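I have been meaning to write up the open day at Fundeo since we got back, and then the boiler went, and then my sister came to stay, so you are getting it now with half the details gone a bit soft. It was on 10th June and I went with my neighbour Pauline, who had read about it on the library noticeboard and needed somebody to share the driving.

Fundeo is the robotics workshop out past the ring road, in the old Sandoval building. If you grew up near us you will remember Sandoval as the place that did carpets. I have a very clear memory of being sick in their car park in 1981. It's all been painted since and there's a proper reception, with a bowl of mints and a visitors' book (we were numbers 65 and 66, and it wasn't even lunchtime). The tea was free, the parking was not, and Pauline is still cross about it.

We were shown round by a lovely man called Tiburcio Cuautle, who has been there since December and talks about his robots the way my dad used to talk about his runner beans. He took us through the first hall quite quickly, because a school group was coming up behind, and then let us dawdle in the second one, where they teach the arms to handle ordinary household things. I had expected metal blocks and conveyor belts, I suppose, the sort of thing you see in adverts for cars. It was much more like somebody's kitchen table on a Saturday afternoon, with an apple and a kitchen timer and instant noodles, and a robot arm reaching in over the lot of it.

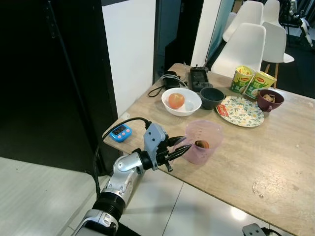

What I hadn't understood before was how much of the job is deciding how hard to squeeze. Tiburcio had us try it ourselves at a side bench, with a pair of long kitchen tongs and a paper cup full of water, and I am sorry to say I flattened mine straight away and had to be given a towel. Pauline did hers beautifully, but then she iced wedding cakes for years. He said they had logged 2,778 attempts at picking things up since the spring, and that a good many of the early ones had ended up on the floor. I did like him for telling us that! You go to some of these days and it's all shiny films with music on.

A little boy from the school party asked whether the robot ever got bored, and Tiburcio gave it proper thought and said no, but that he did, usually at about four o'clock.

After that there was a talk upstairs on the software, which they call Nillero. I followed the first ten minutes and then rather lost hold of it, partly because the chairs were very comfortable. Somebody behind me asked a long question about cameras and seemed pleased with the answer, so it was clearly a good talk if you were the right person for it. The bit I wrote down on the back of my ticket was that it can take 200 goes before they are happy with a single new movement. I thought of myself learning to reverse the caravan and felt a good deal better.

There was a café too, run by Gusa, the people who used to have the van by the station. I had the cheese and leek tart and would have it again tomorrow. Pauline had soup and said it wanted salt.

They do another open day in the autumn and I've put our names down, so if anybody would like to come along there is room for two in the back of the car, provided you don't mind the dog blanket. Bring change for the parking.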